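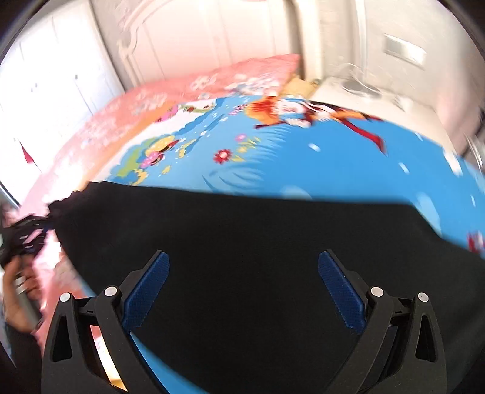 Textiles 1, Week 4: Fabric Weight and Thread Count

Fabric weight is given in grams per square meter (gsm). Cut a 10 cm by 10 cm square, weigh it in grams and multiply by 100. Take the square well away from the selvage, where the weave is tighter.

Worked problem: a swatch weighs 3.32 g. 3.32 x 100 = 332 gsm, a heavy fabric suited to work pants or upholstery.

Thread count is the number of warp and weft threads in one square inch added together. Plied yarns count as one thread. Some sellers count every ply, so treat very high numbers with care.

Abrasion: the Brundier mill sheet in your packet lists rub cycles. For class purposes, anything that wears through before 2,000 cycles is marked "light use only."

Lab on Tuesday
Bring scissors, a ruler and the Dramon swatch card. Scales are in the cabinet by the sink. Zero the scale before each reading. Record all weights to two decimal places.

Reading: packet page 47, then the questions on shrinkage.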